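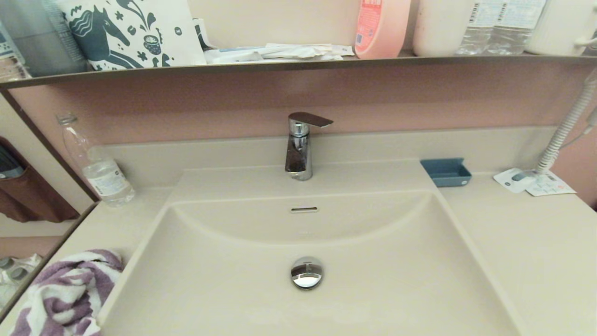

# Talk notes: after the Kumsa district vote

**Slot:** 35 minutes, then questions. Water on the lectern, clicker in the left pocket of the laptop bag.

## Opening (5 min)

- Thank the hosts at the Pamwood hall.
- Say up front that I'm talking about the seats and the talks that come next. Turnout gets its own session after lunch.
- The new council has 50 seats. No list won half of them. The largest, Deltell List, took 19.
- Ask for hands: who here has sat through a coalition negotiation? Wait for it.

## What the result says (10 min)

- Deltell calls this a win and a mandate. It did come first. It also needs seven more votes to pass anything, including the budget.
- The second list, Stomuseo Alliance, lost the last seat in the northern ward by 731 votes. They asked for a recount in May and the figure didn't change.
- Read out the line from their statement: "We accept the count and will sit where the voters have put us."
- Independents matter more than last time. They don't vote as one group, and both large lists keep talking about them as if they do. Spend a minute on this.
- Skip the ward map if we started late.

## The talks so far (10 min)

- First meeting was on procedure only. Both sides agreed the oldest member chairs until a speaker is chosen.
- Second meeting broke up over the roads department. Deltell wants to keep it. Stomuseo wants it, or else water and schools together.
- There is a draft agreement with 39 points. Nearly 35 of them are things both lists already promised in the campaign -- drainage, clinic hours, the bus contract. Those will go through.
- The rest are the hard ones: hiring in the district office, the land register, who signs for emergency spending, and the date of the next budget review.
- Slow down here. People mix up the land register and the tax register. Explain the difference once and move on.

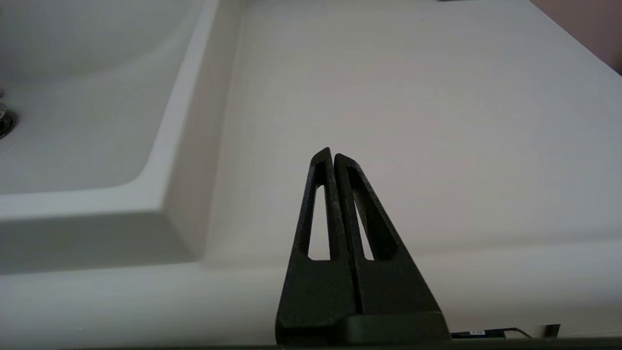 - Religious and tribal leaders have called for a quick deal. They have not backed either list. If someone asks which side they favor, say that I don't know and that their letters don't say.

## What could happen next (7 min)

1. A deal between the two large lists. Stable on paper, with a very small opposition.
2. Deltell plus enough independents. Faster to form, and every vote after that has to be bargained for.
3. No deal by the deadline. The old council stays on with limited powers and can't sign new contracts.

I think the first is the most likely. Say so plainly, and say that I was wrong about the last one.

## Close (3 min)

- Back to the emergency spending point. If that clause is settled, watch for a speaker to be named within a few days.
- Printed copies of the draft agreement are on the side table. Page 4 is out of order in some of them.

## If asked

- *Will there be a second vote?* The rules allow it only after two failed attempts to pick a speaker.
- *Were there complaints about the count?* Yes, mostly about late opening at polling places. The written rulings are public and I can send the link.
- *Who pays for the talks?* Each list pays its own costs. The room is provided by the district.
- Anything on the court case: decline. It is still open.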